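Brick, finally!

I've wanted a workroom with a red brick wall since my Bundard days, and now we're two months into the new Skoltelance rooms at Ullau and I still grin when I walk in. All those rusty oranges and tans! The colour changes all day long.

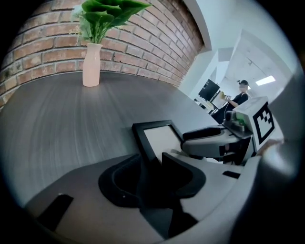
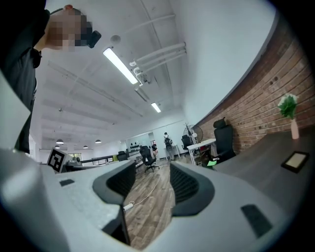
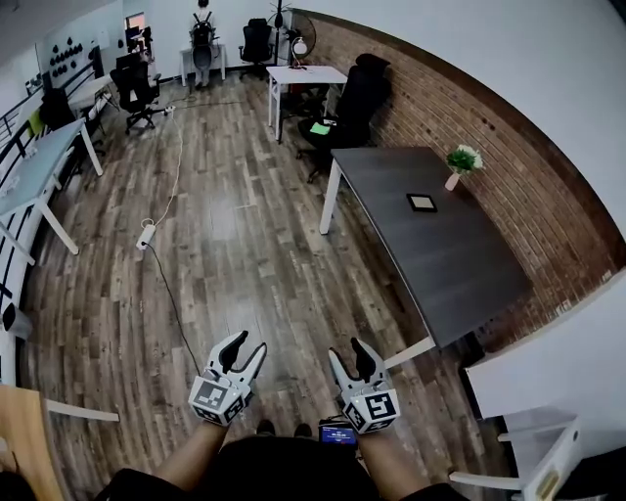
My favourite spot is the dark grey table, with the vase and its greenery up against the brick. I tried the plant on the little white desk first and it vanished completely, but next to the red it sings (go for glossy leaves if you've got a wall like this). The vase cost me $64 at Gidey, more than I meant to spend, and I'd do it again tomorrow.

Then the planks, grey and brown and tan all mixed together, so they get along with everything. I did fret they'd fight with the brick. They don't!

Next up is a rug for under the table. I'm leaning mustard, my sister says navy, and the shop at Bundard has both until the end of July.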